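# How to read a council tax or levy proposal before you vote on it

Every few years something lands on the doormat asking whether you'd mind paying a bit more. Last September it was ours in Stastau: a leaflet from the town, glossy on one side, asking for a yes to a new levy for the ambulance post. I voted in the end, and I'm not going to tell you which way. What follows is how I go through these things now, after being caught out by the one before.

You'll need the leaflet, the full wording of the proposal (it is never the same as the leaflet), your last tax bill and an hour or so at a table.

## 1. Find the full wording

Ask the town clerk's office for it, or look under "notices" on the town website. If the office tells you the leaflet "covers everything", ask again. Ours ran to 34 pages and the leaflet had four paragraphs.

Read the question itself first, the exact words you'll be saying yes or no to. Underline anything like "may", "up to" or "including but not limited to". A levy that "may be used for staffing" is not a promise of staff. The Wolde levy was sold on the doorstep as two extra crews, and the wording said "emergency services and associated purposes". Associated purposes turned out to be a car park.

## 2. Work out your own cost

Leaflets like to say "less than a cup of coffee a week". Ignore it. They always pick a cheap house and a dear cup of coffee.

Do it yourself:

1. Take the assessed value from your bill, not what you think the house would sell for.
2. Multiply by the proposed rate. Check whether the rate is per hundred or per thousand - mixing these up is the commonest mistake and it makes a tenfold difference.
3. Multiply by the number of years the levy runs.

My neighbour Adanech Assefa did this on the back of her envelope and got 3795 over the full term. The leaflet had suggested something that sounded a good deal smaller, by giving a monthly figure and leaving out how long it lasted.

## 3. Look for the end date

Some levies stop after a set number of years. Some carry on until somebody bothers to end them, and I've yet to see anyone bother. If the wording says "continuing", treat it as permanent. Ours ran for 9 years with an option to renew, and I had to read the renewal clause three times before I was sure who got to use the option. It was the council.
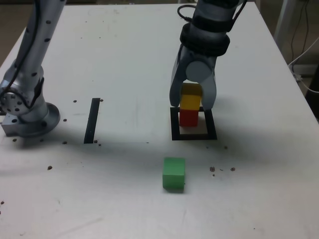

*Two silver robot arms over a white tabletop.*

## 4. Separate buildings from wages

Money to build something and money to run it are often two different questions, sometimes on the same ballot and sometimes years apart. Check which one you've got. A yes to the first with a no to the second leaves you with a locked door and a loan to repay.

Look in the budget table for a line called "operating" or "recurring". If the only figures are for land, fittings and vehicles, write to the council and ask what pays the wages from year two. Keep the reply.

## 5. Check who wrote the supporting figures

Ours came with a consultant's report from a firm called Bridia. Perfectly nice report. The survey in it said residents were "strongly supportive", and the appendix gave the sample as almost 400 people, all of whom had picked up a form at the ambulance open day. I don't call that a survey of the town.

Things to look for in any report:

- who paid for it
- when the data was collected, as against when the report was printed
- whether a "do nothing" option was costed at all
- response times given as an average only, with no range

## 6. Go to the public meeting, with one question

Just one. If you bring six they'll answer the easiest and move on. Write it down and read it out word for word, and ask for the answer to go in the minutes.

Hamdia Moges asked ours whether the reserve fund could cover the first year. She was told it was "complex". She asked again, and the finance officer said yes, it could, though he wouldn't advise it. None of that was on the leaflet - I only know because I was sitting there.

## 7. Read the opponents just as hard

The no campaign had its own leaflet, and it was worse. It compared our rate with Esance, which has twice the houses and shares its ambulances with the next town. Put their numbers through steps 2 and 5 as well.

Then vote, and keep both leaflets in a drawer for the renewal.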